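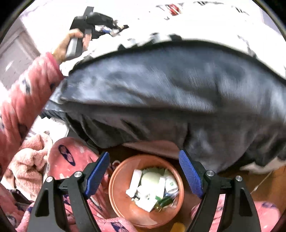 Unit 6: Fingers, Pads and Other People's Bedrooms

By now you should have two fingers that open and close without a hammer. If one side lags, loosen its pivots and start over. Do not bend the link. A bent link is a new design, and you will be asked to defend it.

Pads. We use textured rubber strips, blue because Bamar had blue. Set them so the gripping faces look at each other across the gap. Glue one, close the fingers, then mark where the other goes. Lautaro Durán glued both first last November and now owns a very good tool for picking up wedges.

Linkage. Keep the triangular cutouts in the outer links. They save a little plastic and they let you see what your pivots are up to. Snug the screws until the joint stops rattling, then back off slightly – a joint that can't rattle can't move either.

Where to test. The bench is a liar. It is flat, clear and well lit, and everything on it is something you put there. Take the tool home and try it over a bin of small bottles, crumpled wrappers and packets beside an unmade bed. Fleece is worth a session of its own: folds give the fingers plenty to close on and very little to push against.

Log every attempt, including the embarrassing ones. The target is 100 per build. Anyone who hands in 18 and a paragraph about quality will get the paragraph back.
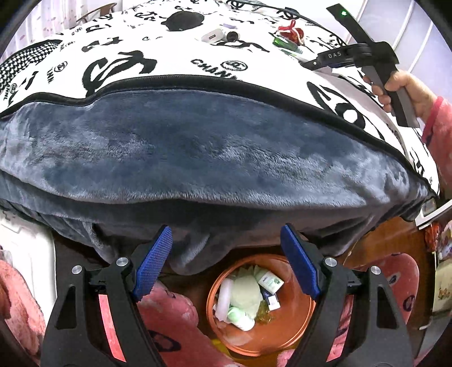 Ravindran Poojary objects that 100 attempts are useless if they're all on the same bottle, and he wants at least 6 different things in every log. Fair enough. That is now the rule, and complaints go to him.

For next time: read the Brivham sheet on pad wear, and bring spare screws.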